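Laundry Tips From a Folding Study

Filed under: Bedroom and linen
By Ningsih Jugah, 23 November 2020

Faizal Purba and I have been folding clothes with hand-held grippers so that a robot arm can learn from the recordings. The method is simple. A person does the chore with a gripper in each hand, the camera on each gripper records it, and the recordings train the arm. We collected 1531 folds in bedrooms and sorted the ones that went wrong. Most of what we learned applies to folding by hand too, so I have put it down here as tips.

1. Fold on the bed, near the side you stand on

Tables were faster for towels. For anything longer than your arm, the bed won. The cover grips the fabric a little and keeps the first half from sliding while you bring the second half over. Pull the cover tight first. Wrinkles under a garment show up as wrinkles in the fold, and the trained arm had the same trouble with them that we did.

2. Stack by size, widest piece at the bottom

A folded sheet or cloth makes a good base for a folded top. Put the top across it with the thick end in the middle of the stack. If the thick end hangs over the side, the pile leans and the next piece goes on crooked.

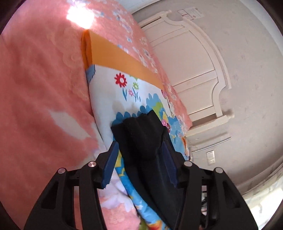

3. Pick up knits by a fold

This was the clearest result we had. Of the failed folds, 127 were knits taken by a single layer near the hem. One layer stretches, the hem goes wavy, and the garment turns as it comes up. Pinch a small roll of fabric so that you have two layers or more, then lift. Dark knits need extra care. Seams are hard to see on black fabric, so feel for the side seam and line up on that.

4. Hold one end and move the other

Two hands moving at once pull a sweater out of shape. Keep one hand still at the shoulders and bring the hem up with the other.
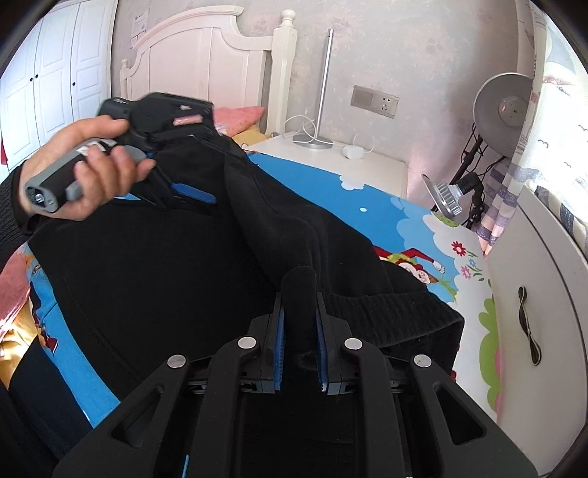
With ribbed cuffs and hems, stop a little short of the edge and let the rib lie flat by itself. If you tug it into line it springs back and takes the fold with it. We tried 9 ways of closing the last fold, and a plain fold in thirds did best for both people and the arm.

5. Turn a lamp on from the side

Overhead light flattens everything. Light from one side shows the creases, and you can smooth them out before you fold. Close the curtain if the sun is coming in strong.

Still to do: fitted sheets. The arm got 5 right in November and I would not call any of them neat.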